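Two-finger vs. three-finger gripper for handling clothes on hangers?

Posted in Grippers and End Effectors
2020-04-15

wardrobe_dan

Hi all, long-time reader, first time asking anything. I've got a mobile base with an arm on it and I'm trying to get it to move shirts on hangers from one place to another. Pick up by the hanger, drive over, put it in a wardrobe, let go. Sounds so simple when I type it!

I've been running the stock two-finger gripper (the Tilgate one, with the narrow jaws) and I have a three-finger Aebischer on loan until August, so I want to make up my mind before it has to go back. I work in an office with a kitchenette at the end, so the driving part happens past the high table and the chairs, and the hanging part happens in a tall white wardrobe that is pretty narrow once you get an arm inside.

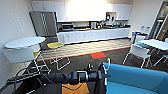 Does jaw shape matter more than grip force for hangers?

Jaw shape, by a long way. A hanger and a shirt weigh next to nothing, so you never get near the force limit, but a thin round hook will roll between two flat pads if there's nothing for it to sit in.

That much I worked out by myself with the Tilgate, after a lot of shirts on the carpet. I glued a strip of rubber into each jaw with a shallow groove cut in it, and my drops went from 8 in a session down to 2. The Aebischer holds the hanger beautifully, no groove needed, but it's so fat around the knuckles that it bumps whatever is already hanging there. With one shirt in the wardrobe it's fine. With two it's already pushing things around, and the way I come in at an angle from the left makes it worse.

The other thing bugging me is the cable. On my setup it runs outside the arm and I leave slack in it for the wrist, and then the slack hangs down right where the clothes are. I've tried hook-and-loop ties but if I pull it tight enough to stay out of the way, the wrist complains at the end of its turn.
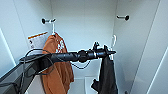 pelican_parts wonders whether the fat knuckles would even matter if the wrist came in higher, above the shoulders of the clothes, with the fingers pointing down at the hook. Fair point, and I did try it for an afternoon. My arm runs out of reach up there unless I park the base so close that it can't turn around afterward. Maybe with a taller column.

So, two fingers with homemade pads, or three fingers and a lot more careful path planning? Anybody been through this? Budget is small but not zero.

grommet77

Two fingers. I did almost the same job for a costume rental place (coats mostly, so heavier than yours) and we went through four sets of fingers before we were happy. What ended up working was a V groove going across the jaw, deep enough that the hook sits below the surface of the pad when it's closed. Shallow is where your last 2 drops are coming from, I'd bet. Print them in something stiff and put the rubber only at the bottom of the V. If the whole pad is soft the hanger swings like a bell every time the base stops.

Also, slow down your last bit of travel before you open the jaws. We were letting go while the coat was still swinging and blaming the gripper for it. Waiting two seconds fixed more than any of the hardware did, which was kind of embarrassing.

For the cable: get it off the underside. Run it along the top of the forearm and put your spare loop back at the elbow, then one short loop at the wrist, just long enough for a full turn each way. Turn the wrist by hand with the power off and find both ends before you tie anything down. A spring retractor is nice too. We used a cheap Cusutach one, meant for air hose I think, and it was fine.

m_oakley

three finger is better for everything else though. if you're ever going to pick up boxes or cups or whatever you'll wish you had kept it

tall_order

I'm going to half disagree with both. I own the same Aebischer (an older one, so check yours) and you can take the outer covers off the knuckles. It's 6 screws and you get back a decent bit of width. I wouldn't run it like that around kids or in a dusty shop, but for testing it would tell you if the width is really what's hurting you or if it's the angle. I suspect the angle. If you come in from the left every time, fill the right side first and work your way back toward yourself, and then either gripper has room.

One thing I'd try before buying anything: put a fat sleeve on the neck of the hanger, right under the hook. Foam pipe wrap or a bit of garden hose. Then the jaws have something thick to close on and you can leave the pads alone. It does mean you have to fit one to every hanger, so it depends how many you've got and if they always come back to you.

There's an old thread on the Grernau board where people compared finger shapes for bag handles, and a lot of that carries over. Search for "handle" and skip the first page, it's mainly an argument about suction cups.

wardrobe_dan

Thanks everybody! Deep V is printing tonight, and I'm moving the cable up top tomorrow. I'll pull the covers off the Aebischer too if the lender says okay, and I'll post the drop numbers for both.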